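How to budget for a first robot arm

Start with the room, before you ask for a single quote. Measure the desk, find the sockets and note what has to stay where it is. At Skerthorpe we set aside 12 per cent of the budget for power, cabling and furniture, and spent more than that. 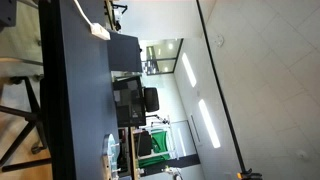 Next, split the quote into parts. Ask for the arm, the gripper and the wrist camera as separate lines. Astum and Vallilex both quoted us a bundle at first -- the gripper alone was 17 per cent of one of them.

Then list the spares. Fingertips and screws are cheap, but delivery can take 2 weeks, so order them with the arm. Cletus Dvorak keeps our list and checks it every August.

Last, choose one small task and cost the whole job around it, staff hours included. Ours came to 57 hours before we had a routine we could leave alone.

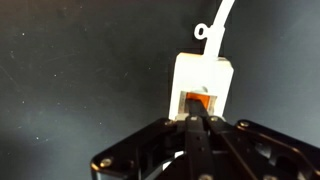
Gripper fingertip at the window of a small white block, seen from the wrist camera.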